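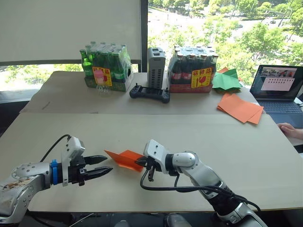

Figure 3. Feuille orange pliée, tenue par un coin au-dessus de la table ; au fond, les piles de papier orange et vert.

3.2. Le papier, la table et le pli

Il nous faut revenir un peu longuement sur la table elle-même, car c'est elle, bien plus que la notice, qui décide de la tournure que prend un pliage. Dans l'atelier de Hededport, nous avons gardé deux plateaux beiges, l'un devant pour plier, l'autre derrière, légèrement surélevé, où l'on range les feuilles et tout ce qui traîne d'ordinaire dans une pièce où l'on travaille longtemps - des bouteilles encore sous plastique, un ordinateur ouvert, une manette. Shirley Rudd aurait voulu tout débarrasser ; nous avons préféré, après bien des discussions amicales, laisser les choses à leur place.

Le papier choisi est le Noh, acheté par paquets de 500 feuilles, en orange et en vert. Il marque bien, il pardonne assez volontiers un premier pli hésitant, et sa couleur franche se détache sur le beige du plateau, ce dont nos yeux fatigués nous ont souvent remerciés au moment de relire les séances !

Ce site utilise des cookies pour mesurer son audience. Accepter | Refuser | En savoir plus
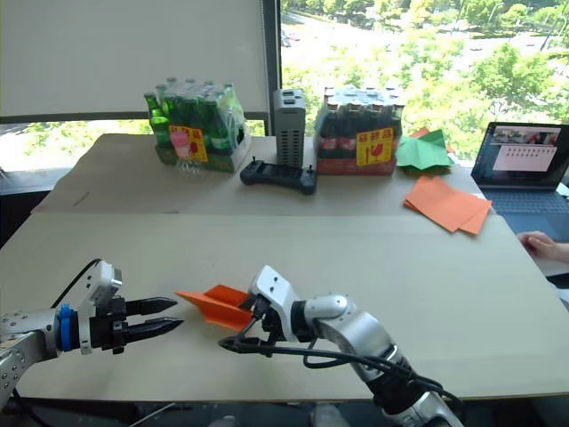
L'avion en papier, modèle des plus familiers, demande dans notre protocole sept plis, dont les deux premiers forment la pointe. Seo-ah Yeom, qui a relu avec une patience admirable les notes du mois d'août, distingue la pointe « vive », où les bords se rejoignent exactement, de la pointe « sourde », où le papier s'épaissit et refuse de se laisser aplatir. Sur les 2 528 pliages retenus dans le corpus Larko, 49 ont été écartés de cette partie de l'analyse, la feuille s'étant déchirée le long du pli central - toujours du même côté, chose curieuse, et nous y reviendrons dans la section 4. Les autres ont été classés à la main, selon l'angle du nez et la symétrie des ailes.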